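Hanging mugs on hooks vs. stacking them in the cabinet -- are the handles going to break?

Posted in Kitchen & Storage

Tukis
Posted 13th February

We moved into a smaller place and lost most of our cabinet space. The old kitchen had a whole shelf for mugs. The new one has a single upper cabinet to the left of the sink, and it has to hold plates, bowls, glasses and mugs. I measured it and the inside is 30 inches wide, with one fixed shelf I can't move because the holes were painted over.

Right now the mugs are stacked two high and they don't stack well. They are all different shapes. Two have already chipped at the rim, and one of those was a wedding gift.

I see three ways to go. I could screw cup hooks into the bottom of the cabinet, get a stand for the counter, or put up a rail on the wall. We rent, and the lease says no new holes without written permission, so the rail is probably out unless there is a kind that sticks on and really holds.

My main worry is the handles. My mother always said you should never hang a cup by the handle because the glue lets go sooner or later. Is that true? Most of ours are plain stoneware, nothing fancy, but a few are heavy. The biggest one holds 17 ounces and weighs a lot even when it's empty.

Also, do they get dusty hanging out in the open? The counter spot I have in mind is next to the stove, between the burners and the toaster.

Thanks in advance. I searched the old threads and mostly found people arguing about paint.

Niver
Replied the same day

Handles on ordinary mugs aren't glued on. On stoneware and porcelain the handle is attached while the clay is soft or leather-hard, with wet clay as the join, and then the whole thing is fired as one piece. Your mother may have been thinking of old cups that had been repaired. Those I would not hang, and I wouldn't put hot coffee in them either.

An empty mug puts very little load on its handle. You put more on it every time you pick it up full. If a handle fails from hanging there was already a crack in it. To check, hold the mug by the body and tap the handle lightly with a wooden spoon. A sound one rings. A cracked one gives a dull click. Look at the top join especially, on the inside of the curve, where you can sometimes see a hairline in the glaze. Throw those out or keep pencils in them.

What chips mugs is contact. Stacking is bad for that, and so is hanging them too close together. Whatever you choose, leave enough room that you can take one off without knocking its neighbor.

On the three choices:

Cup hooks under a cabinet are the cheapest. They are also holes, so read the lease again. Cabinet bottoms in rentals are often thin particleboard, and the threads strip out. If you do get permission, drill a small pilot hole and use a short hook so it doesn't come up through the shelf.

Stick-on rails I don't trust over a counter. They hold fine on smooth tile and badly on painted drywall, and steam makes it worse. When one goes, everything on it goes.

A stand is what I'd pick for a rental. It goes with you when you move. Look for a wide, heavy base. The light ones tip when you hang two mugs on one side and none on the other, so load opposite sides first and take them off the same way -- it becomes a habit after a week or so. Put your 17-ounce one somewhere else. It will be the one that pulls the stand over, and a big mug sits perfectly well on a shelf.

Before you buy, measure the thickness of your handles and the size of the opening. Some handles are so small that a thick hook won't go through.

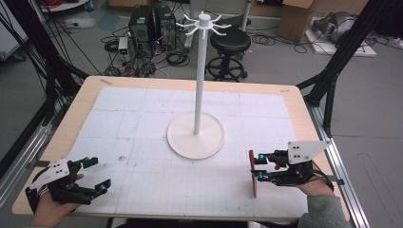 Check the height too. Upper cabinets don't all hang at the same level, and you need clearance to lift a mug up and off the hook. Measure from the counter to the underside of the cabinet, take off a couple of inches for lifting, and that's your limit. If it's tight, pull the stand out toward the front of the counter, but not so far that a sleeve catches it.

As for the spot by the stove, I'd find another one. Dust is easy to rinse off, but dust with cooking grease in it is sticky and you'll be washing clean mugs before you use them. The far end of the counter is better, or a shelf near the coffee maker if you have one. If you drink from the same few mugs every day they never sit long enough to get dusty anyway. It's the ones you never use that collect it, and those could go in a box.

Sipos
Replied

Just get rid of some mugs. We had 159 in my parents' house when we cleaned it out, every one from a bank or a vacation. Two people need maybe four.

Onance
Replied

Agree with most of what Niver wrote, with one addition about drying. Don't hang mugs straight out of the dishwater on a metal stand. Water runs down the hook and sits at the weld, and if the coating has a nick there you get a rust spot, and then a rust mark inside the handle of the mug. It comes off with baking soda paste, but it keeps coming back until you touch up the stand. Dry them on a rack first.

If you want to keep using the cabinet, there are wire shelf risers that stand on the existing shelf on four legs. No holes needed. You get a second level and the mugs don't touch each other from above. I put one in my last apartment in August and it's still in use in the new place. Measure the height between your fixed shelf and the top of the cabinet, since the risers come in only a few heights and a tall mug may not fit under or over.

For the ones you do have to stack, cut a square of felt or a piece of old dish towel and lay it between them. It looks a little silly when you open the door, but I haven't had a chip since. Chipped rims can be smoothed with very fine wet sandpaper if the chip is tiny, though I'd only do that on a mug you plan to keep for looks. Bare clay under the glaze can soak up coffee and stain.

Tukis
Replied

Thank you, this helps. I did the spoon test and one of them clicked, so that's out. I'm going with a shelf riser in the cabinet for the heavy ones and a stand at the far end by the window for the ones we use every day. There are 17 inches under the cabinet there.

I'll leave the rail idea alone.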